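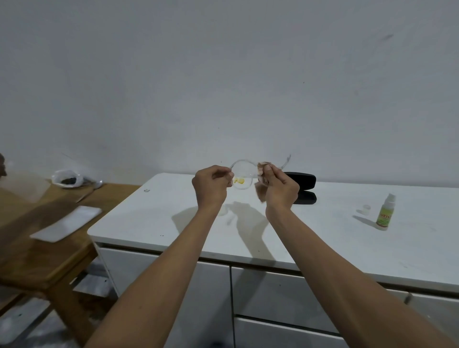
Clear frames, tan cloth, and a yellow spot still on the lens

Garnbridge Community Help > Home and Everyday > Cleaning

Can I wash my glasses with ordinary washing-up liquid?
Posted by marrowfat_16 on Jul 25, 2026

I got my first proper pair of specs in January and I love them, I can read bus numbers again! But they're forever greasy. I've been using the little spray from the shop and it ran out ages ago. Is washing-up liquid safe on plastic lenses with a coating? I've seen people say yes and people say it ruins them. Also, does the cloth need washing, or do I just shake it out?

2 replies

tidewrack
Yes, and it's brilliant, you'll never go back to the spray! Rinse them under a lukewarm tap first so any grit goes down the plughole before you start rubbing. Then one small drop of plain washing-up liquid on your fingertips, both sides of each lens, along the arms, and especially round the nose pads (that's where all the face cream ends up). Rinse again, shake, and dry with a clean soft cloth.

Plain is the important word. Skip anything with added hand lotion in it, as it leaves a film, and keep well away from kitchen sprays, vinegar and nail varnish remover. Hot water is bad news for coatings too, so don't be tempted. If your optician gave you a care leaflet, go with that over me.

And do wash the cloth! Mine goes in with the shirts once a week, no fabric softener (it smears like mad), then dries on the radiator. I keep a spare in my coat and another at work, and it's such a small thing but it cheers me up every time.

Preltel_Pete2047
kitchen roll works fine, been doing it years

tidewrack
Please don't, it's scratchy stuff! An old cotton T-shirt is better if you're stuck, as long as it's clean.

Marked as solved by marrowfat_16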